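Skondar Bench Cell Kit, one winter and spring of use
Posted May 9, 2025 by the Flimanley workshop blog

I'm going to gush a little, because setting up a small arm used to eat my whole weekend and the Skondar kit got me running in an evening! You get a stack of white parts, a bag of hardware, the gripper adapter and a 36-page booklet that is short on pictures but very good on the order of work. Read the wrist camera chapter before you bolt anything down. I didn't, and had to redo two brackets.

My cell went together in January and has done 2000 cycles on the first set of finger pads. Setup is mostly teaching. You bring the arm in slowly with both fingers open, stop short of the part, look through the wrist camera, nudge, save the pose. The booklet wants 20 poses for a full layout and I'd do every one of them.
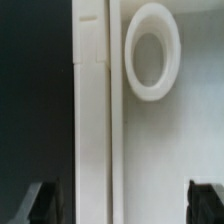
White on white is the hard bit. A white ring in front of a pale wall gives the camera very little to hold on to, and my first saved poses drifted until I turned the overhead lamp down and let the shadows do some work. After that, lovely. I also slowed the last stretch of the approach, mainly for my own nerves.

Upkeep is easy: wipe the lens, check the finger screws, run the marker check after anything has been bumped. I do a longer session every 200 cycles, with the pads off and the adapter retorqued (the hex key that comes with the kit is fine, a longer one is nicer). The marker check is my favorite part of the whole package. The software finds the black-and-white square, compares it with the saved pose and tells you how far off you are, so one knock doesn't cost you all your teaching.
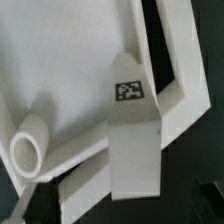

Noh commented that the check is only as good as the marker's seat, and that a block sitting a hair crooked will pass in the morning and fail after lunch. Noh cleans under the block before every check and reteaches that one pose first.

Good tip, and I've started doing it too. My only gripes are the short camera cable and the booklet's tiny type. Spare pads came from the shop in Truletville, well packed, and I've already ordered a second adapter for the other bench.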